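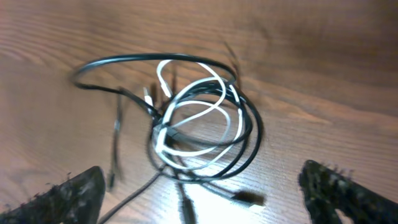
Skerby Public Health Office — Updates

Search updates Enter a keyword Go

Updates > Respiratory season > Skerby district

1/ The Skerby Public Health Office is issuing this thread to confirm changes to flu and whooping cough services in the district for December. Please read to the end before calling the information line, as most questions received so far are answered in these posts.

2/ Laboratory results received this morning confirm 12 cases of whooping cough in Skerby. All are linked to two households and one primary school in the Kanaan neighborhood. Families of pupils in the affected classes have been contacted directly.

3/ The school remains open. Dr. Nadine Nimri, district medical officer, has reviewed attendance records with the school and does not advise closure at this stage. Pupils who have been prescribed antibiotics must complete five days of treatment before returning to class.

4/ Parents who have not received a call or a letter from this office do not need to keep their children at home. A child with a cough that ends in vomiting, or with pauses in breathing, should be seen by a doctor the same day. For infants under six months, go directly to the emergency department at Skavia Hospital. 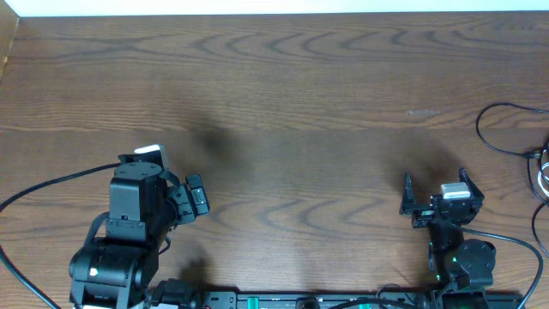
5/ The walk-in vaccination clinic at the Maltetti Hall will have 100 appointments set aside each day for school-age children and pregnant women. These cannot be booked online. Tickets are handed out at the side entrance from 8:30 a.m.

6/ Please bring a vaccination record if you have one. Residents without a record will still be seen, and staff will check the district register on arrival. There is no charge for either vaccine.

7/ A further 400 doses of flu vaccine have been delivered to the district store and will be shared between the Maltetti Hall and the Kanaan health center. Pharmacies order their own supply — please ask them about stock and opening hours.

8/ Correction to post 5: tickets are handed out at the main entrance. The side entrance is for wheelchair users and for families with strollers. We regret the error. 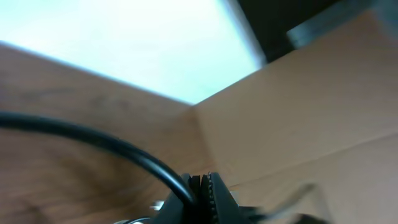
9/ Home visits for residents who cannot travel will resume under Rawan Masri, head of community nursing. Requests should be made through a family doctor. Residents already on the list from last season do not need to apply again.

10/ Visiting at Skavia Hospital is limited to 2 people per patient until further notice. Masks are required on the children's ward and in the maternity unit. Questions about individual patients should go to the ward and cannot be answered by this office.

11/ Media inquiries should be sent in writing to Ziad Karaki at the press desk. The office will not comment on named pupils, families or staff.

12/ The next case count will be posted here at 4 p.m. tomorrow. Earlier figures will remain online, with any revisions marked.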